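Tins, jars and the top of the cupboard

The top of a low cupboard is useful space if you keep it to one kind of thing. Tins suit it well. They don't mind light, they stand up by themselves and you can see when you are running short.

Before you put anything up there, wipe the surface with warm water and a drop of washing-up liquid, then dry it properly. A wet ring under a tin turns to rust in a few weeks, and rust marks on pale paint are a nuisance. If you already have some, rub with a paste of bicarbonate of soda and leave it for 20 minutes before rinsing.

Stand the big tins at one end and the small ones at the other. New shopping goes behind, older tins come forward. Write the month on the lid in marker pen if the printed date is hard to read.

Hang a basket from a rail at the back for light things only. Mesh is better than solid plastic, as crumbs fall through and you can see what you have. Bottles can go in on their side if the cap is sound — check it first over the sink.
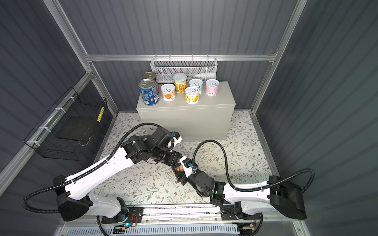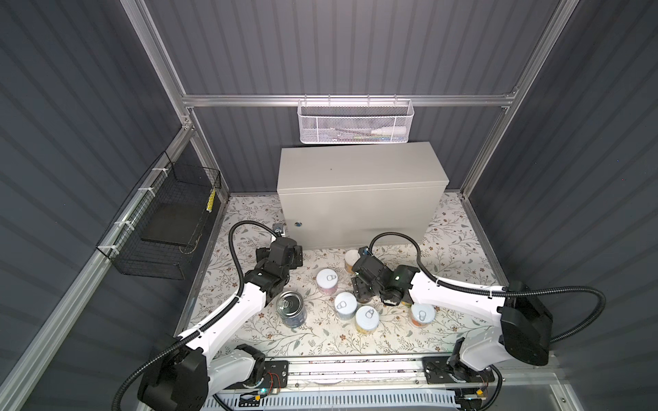

White mesh basket hung from the back rail, over the cabinet.

Rails need a look now and then. Ours came from the Casado shop in Bestport and the end screws work loose about twice a year. Tighten them by hand, then give a quarter turn with the screwdriver. More than that strips the thread.

Cupboard locks get stiff in damp kitchens. Don't use cooking oil, it goes sticky. Rub a soft pencil over both sides of the key, work it in and out a few times and wipe off what comes away.

Dented tins: a shallow dent in the side is fine, use it soon. Throw out anything dented along the seam, leaking or swollen at the ends.

Opened tins don't go back on the shelf. Tip what is left into a lidded tub, put it in the fridge and eat it within 2 days.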